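Briltwood Household Skills Project
Progress report to the Barnard Fund
Prepared by Gráinne Horgan, project lead
Wednesday, January 18, 2023

1. Where we are

This report covers the work done since the grant was confirmed. The project looks at how people handle everyday household items by hand, beginning with cloths and laundry. The first stage is complete and the second has started. Spending is within the agreed budget, apart from the item noted in section 5.

The target for the first stage was 300 folding trials. We finished with 304, as a few were repeated at the end and we kept both versions. Raimonds Ots has checked the full set against the session sheets and the numbering is now in order.

2. The cloth work

Sessions are held at the Tresteo site, in the carpeted room on the upper floor. The person taking part sits at the light wooden table, wears the black sensor gloves and works with one cloth at a time. Every trial starts with the cloth in a loose heap. We tried starting from a flat cloth in the first week and dropped it, as people finished too quickly and there was little to compare.

The orange cloth has become our standard one. It shows up well against the table top and can be found again quickly when it has been put down among other things.

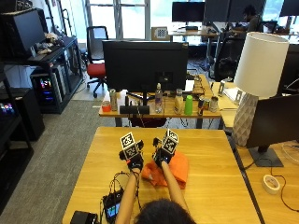 Polyxeni Theodorakopoulos ran most of the sessions and wrote the instructions that are read out at the start. These were shortened twice. The present version fits on one side of paper and tells people only what the finished fold should look like. They are left to choose their own way of getting there, and the variety in the results has been greater than we planned for. Some people shake the cloth out first. Others find one corner and work along the edge with their fingertips. Both methods are recorded on the session sheet under the same code at present, and this will need to be changed before stage two goes much further.

3. Drinks and tableware

Stage two uses cups, cans and bottles. The items are kept on the second table so that they can be swapped in without anyone leaving the room. We have deliberately mixed rigid items with ones that give when squeezed. Vangelis Panagiotou is drawing up the order of tasks and has asked that full and empty containers be treated as separate items. I have agreed to this. It adds to the number of trials but not to the number of visits.

The plastic cups have been easy to replace. Cans dent with use, so a supply has been put by.

4. Hands and comfort

Comfort was raised in the last review. Theano Balaskas spoke to everyone who took part in the first stage. The main complaint was tiredness in the fingers towards the end of a session. Sessions now have a break in the middle, and hands are looked at before and after. Theano keeps the notes and will send a copy with the next report.

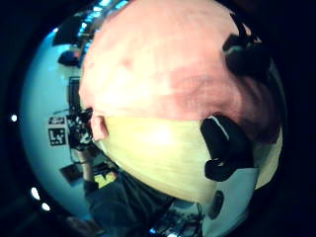 Figure 2. Right hand with two black sensor pads and pale yellow covering.

5. Spending and outstanding matters

The replacement chair from Güler cost more than the quote and the difference has been met from the small equipment line. We are not asking for further money.

Two matters are open: the coding change described in section 2, and the booking of the room after April, for which Tresteo has yet to confirm dates. Recruitment for stage two is 6 people short. Raimonds is contacting those who took part before and asked to come back.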